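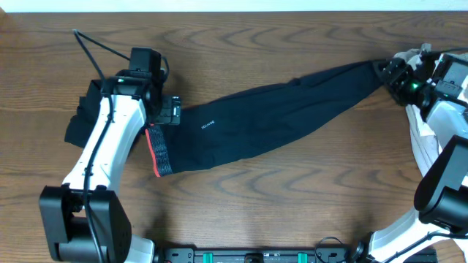

Article textile noir à bord côtelé souligné d'un liseré rouge, sur une table en bois.

Grasiline ouvre un service de reprise des chaussettes et manchons de sport

Ollthorpe, mai. Grasiline, fabricant d'articles chaussants pour la course et le cyclisme, annonce l'ouverture d'un service de reprise et de réparation dans ses 21 points de vente. Les clients pourront y déposer chaussettes, jambières et manchons usagés de toutes marques, à condition qu'ils aient été lavés.

Les articles déposés sont envoyés à l'atelier d'Ollthorpe, où ils sont triés en 3 catégories : réparables, réutilisables après nettoyage, destinés au recyclage. Les réparations portent sur les talons, les pointes et les bords élastiques. Le client est prévenu par courrier électronique et récupère son article dans le magasin de son choix. Le tarif est affiché en boutique et réglé au retrait.

Le service a d'abord été testé l'hiver dernier dans le magasin de la rue Shih. Pendant cette période, 3 338 articles ont été collectés, dont une majorité de chaussettes de course. Les pièces dépareillées, que l'entreprise pensait refuser au départ, sont acceptées depuis la deuxième semaine du test.

« Les clients nous rapportaient déjà des paires trouées au talon en demandant ce qu'on pouvait en faire, et nous n'avions pas de réponse à leur donner », explique Szu-yu Lam, directrice générale de Grasiline. « La plupart des bords élastiques peuvent être remplacés. Pour les mailles très fines, c'est plus difficile et nous le disons dès le dépôt. »

Les textiles trop usés sont confiés à Larnico, qui les effiloche pour en faire du rembourrage. Les articles contenant des fils métalliques ne sont pas repris pour le moment.

L'atelier d'Ollthorpe a été agrandi de 80 mètres carrés pour accueillir l'activité. Yu-ting Kan, jusqu'ici responsable du contrôle de la maille, en prend la direction. Une formation au remaillage y sera proposée à l'automne aux salariés des magasins qui le souhaitent.

Le dépôt est possible aux heures d'ouverture habituelles, sauf le dimanche. Un reçu est remis pour chaque sac. Les articles réparés sont conservés en boutique pendant deux mois.

Contact presse : service communication de Grasiline, Ollthorpe

Communiqués récents
Grasiline : nouveaux horaires du magasin de la rue Shih
Guide des tailles : les manchons de mollet
Larnico et Grasiline prolongent leur accord
Entretien de la maille : le lavage à 30 degrés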